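The night Kjell Engebretsen quit, he left me his mug, his good hex keys and Cell 607, and I only wanted two of those.

The cell had been dropping things since March. It wasn't every time, or even most times. It would run 40 cycles sweet as you please, and then the fingers would come up with nothing in them and the whole line would sit there blinking at me. Folke Tangen, who ran nights at Fagerlund and slept, as far as I could tell, never, thought it was the air supply. Driss thought it was the software. I thought it was Kjell, missing us — but I kept that to myself.

So at two in the morning I pulled up a stool, got out his hex keys and started talking to it. (You'd talk too. It's a big room!) 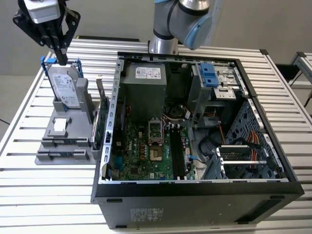
Kjell's notebook was no help, bless him. Page after page of offsets in pencil, with "ask Didier" written next to the ones that mattered, and Didier Maillard had gone off to Bitton two years back and didn't answer his phone. I slowed the arm to a crawl and sent it down again and again. Fingers down, close, stop. The drive stood up straight in its gray printed holder with that blue caddy wrapped around its sides, one clip arm poking up on the left, and I put my cheek practically on the fixture plate to look. Then I gave the holder a wiggle with my thumb. It moved! Only a hair, but I felt it, and I said a word my mother doesn't know I know.

One screw. I'd been ready to re-teach all 200 points and here was one lousy screw, backing itself out a little more every shift. I snugged it down, put a dab of threadlocker on the one next to it too, and found the reference again from scratch, slow, the way Kjell used to when he thought I wasn't watching.

Folke wandered over with two coffees while it was running.

"Air supply?" he said.

"Sure," I said. "Air supply."

He nodded, very pleased, and we stood there and watched the fingers close.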